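Llevo desde octubre intentando hacer vinagre en casa y ya puedo decir que entiendo mucho mejor a la gente que lo compra.

La culpa es de un vino tinto que trajo Chaiwat a una cena y que, tras un par de sorbos corteses, se quedó abierto en la encimera. Me dio pena tirarlo. Leí en un foro que bastaba con taparlo con un paño y esperar, y esperar es una de las pocas cosas que se me dan bien.

## La madre, esa señora

Para quien no haya caído todavía en esto: el vinagre lo hacen unas bacterias que forman una telilla viscosa llamada madre. La mía tardó 5 semanas en aparecer y tiene el aspecto de algo que uno sacaría del desagüe con un guante. Halima me pidió que no la volviera a mencionar en la mesa. Binta, en cambio, quiso un trozo, y ahora me manda mensajes de madrugada para comparar olores.

El primer lote olía a quitaesmalte. El segundo sabía a vino malo con rencor. El tercero lo dejé 187 días en el armario de las escobas – no por método, se me olvidó que estaba allí – y es el único que he servido a otras personas sin avisar antes.

## Los que compro, para comparar

Con la excusa de educar el paladar he ido acumulando botellas ajenas. En la tienda de Agbayani tienen un pasillo entero, y el dueño ha dejado de preguntarme si cocino mucho. Los vinagres de arroz oscuros me tienen ganado: un chorrito en unos pepinos machacados con ajo, y a otra cosa. Los balsámicos me cansan, sobre todo los que vienen espesos como jarabe para la tos.

El problema es dónde meter tanto frasco. La cocina es la que es, y cualquier botella que no se use a diario acaba tumbada, de pie o inclinada donde pille.
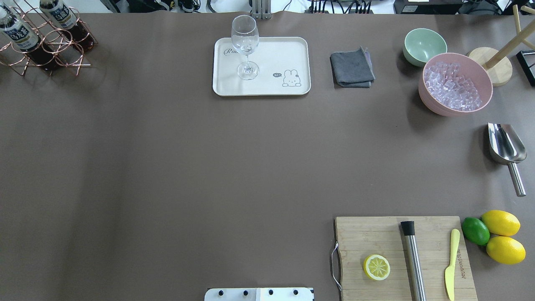
## Lo que cambiaría

- Usar un vino que me bebería. El de Chaiwat no cumplía.
- Paño tupido y goma elástica. Las moscas del vinagre se llaman así por algo.
- Apuntar la fecha en el tarro con rotulador, no en la cabeza.
- No probarlo en ayunas.

Tengo un cuarto lote en marcha con sidra, y Binta dice que el suyo va más adelantado. Ya veremos en primavera.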